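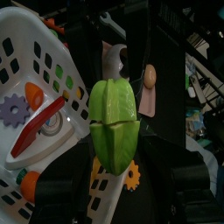 A bright green toy star fruit in two halves, with a white plastic basket to the left.

Kirkotura paper mill puts hydraulic oil filtration skid into regular service

May 6, 2024

The Kirkotura paper mill has put a permanent oil filtration skid into regular service on the hydraulic system that drives its main baling presses. The skid was built by Dellov and installed by Simard, a maintenance contractor that has worked at the mill for several years. It replaces a portable filter cart that was wheeled between machines and connected by hand.

The press system has a reservoir of over 600 gallons, and until now the oil in it was cleaned only when the cart was free. The new skid runs in a side loop, drawing oil from the low end of the reservoir, passing it through the filters and returning it at the opposite end. It works whether or not the presses are running.

Emiliano Cuevas, maintenance manager at the mill, said the change was overdue.

"The cart did what it was bought to do, but we had one cart and a lot of machines," Cuevas said. "If the presses needed it and the winder had it, the presses waited. By the time we got back to them the samples had already gone the wrong way."

The mill began looking at a fixed unit after a run of sticking valves on the press line. Two proportional valves were sent out for inspection, and both came back with fine scoring on the spools and a brown film on the sleeves. Oil samples from the same period showed a particle count above the mill's own limit and more water than the pump maker allows.

The water was traced in part to the reservoir breathers. The presses stand next to the stock preparation area, where the air is damp for most of the year, and the level in the tank rises and falls with each stroke of the cylinders. Moist air was being pulled in through plain breather caps that had been there since the tank was built. A leaking gasket on the tank's cleanout cover let in more water whenever the floor was hosed down.

Simard replaced the gasket and fitted desiccant breathers before the skid arrived. Cuevas said he wanted the leaks closed first so that the filters would not be used up on water that could have been kept out.

How the skid is arranged

The skid carries a low-pressure gear pump, two filter housings in series and a small control cabinet. The first housing holds a water-absorbing element. The second holds a fine particle element made by Moruretti, which also supplies the replacement elements. A heater between the pump and the first housing warms the oil on cold starts so that it will flow through the elements without tripping the pressure relief.

Sampling ports are fitted before the first housing and after the second. On the old arrangement, samples were taken from a drain cock at the bottom of the reservoir, and the results often included settled dirt that was not in circulation. The new ports have caps on short chains and are flushed before each bottle is filled.

Each housing has a differential pressure gauge with a colored dial, repeated as a signal in the control cabinet. When the pressure drop across an element reaches the set point, an amber lamp comes on above the cabinet and a work order is raised in the mill's maintenance system. If the drop keeps rising, a bypass valve opens and the lamp changes to red. The presses are not stopped in either case.

Dellov supplied the skid with a drip pan large enough to hold the contents of both housings. The mill asked for this after a spill from the portable cart, in which a hose came off its fitting and the oil reached a floor drain before it was noticed. The drain was blocked in time and no oil left the building, but the cleanup took most of a shift. All connections on the new skid are hard piped except for two short flexible sections at the pump.

First results

The skid was first started in December and ran on a trial basis while the mill worked out its settings. During the trial it logged 382 hours before the first particle element needed to be changed. The second element has lasted longer and was still in place when the unit was handed over to the mill's own crew.

Cuevas said the short life of the first element was expected. Oil that has gone a long time without steady filtering tends to carry a good deal of old material, and dirt that has settled in corners of the tank is stirred up once a new loop starts moving it.

"We opened the housing and the element was about as dirty as anything I have seen," he said. "The next one looked much better. We cut it open as well, and there was very little metal in it."

Water content came down more slowly than the particle count. The water-absorbing elements were changed on a fixed schedule in the opening weeks, and the readings settled under the mill's limit after the third change. They rose again for a few days when one of the desiccant breathers was knocked loose by a forklift. A steel guard has since been welded around both breathers.

The mill has kept the same oil through the whole period. A full change had been penciled in for the spring shutdown, and the lab that handles the mill's samples was asked whether it was still needed. Its report found the viscosity and acid number within range and the additive package worn but serviceable. The change has been taken off the shutdown list and the oil will be tested again in the fall.

The brown film found on the valve sleeves is a separate question. Cuevas said that varnish of this kind is not removed by ordinary particle filters, and that the mill will watch for it with patch tests on the regular samples. If the patches darken, a resin-type element can be fitted in the first housing once the water is under control. No decision has been made on this.

Noise and floor space

Two complaints came up during the trial. Operators on the press platform said the pump made a steady whine that could be heard over the radio, and Simard moved the unit onto rubber mounts and added a bracket to the return line. The whine is lower now. The other complaint was about space. The skid stands where spare strapping wire used to be kept, and the wire has been moved to a rack on the far side of the aisle, which means a longer walk for the crew at reel changes.

A yellow line has been painted on the floor to keep pallets away from the control cabinet. The area in front of the housings must also stay clear, as the elements are lifted straight up and out, and a full element is heavy with oil. Used elements are left to drain on a rack above the drip pan and then go into a closed drum for collection.

Training

Simard ran training sessions for all shifts, each lasting 60 minutes and held at the skid. The sessions covered taking a sample, reading the gauges, changing an element and bleeding air from the housings. Crew members also practiced closing the isolation valves in the correct order. The suction valve has to be open before the pump is started, and a limit switch was added to prevent a start with the valve shut after this happened once during the trial.

Written instructions are kept in a plastic sleeve on the cabinet door. They were revised after the night crew pointed out that the drawing showed the housings in reverse order.

Samples will be drawn monthly by the mill's lubrication technician. The results go to Cuevas and to Simard, which has a service agreement covering the pump, the heater and the gauges. Elements are ordered by the mill from Moruretti and kept in the main storeroom, where a minimum stock has been set for both types.

What comes next

The portable cart is still in use. It has been assigned to the winder and to the gearboxes on the conveyor line, and is also used to transfer new oil from drums, so that fresh oil passes through a filter before it enters any tank. In the past, drums were sometimes pumped straight in.

The mill is considering a second, smaller skid for the winder. Dellov has been on site to measure the space behind the machine, which is tight, and has been asked to quote for a vertical layout. A quote is expected after the spring shutdown. Cuevas said the winder's oil is in fair condition and that the project will have to compete with other work on the list, including a new roof section over the pulp storage area.

The presses ran through the handover without interruption. Both repaired valves are back from inspection, and one has been installed. The other is on the shelf as a spare.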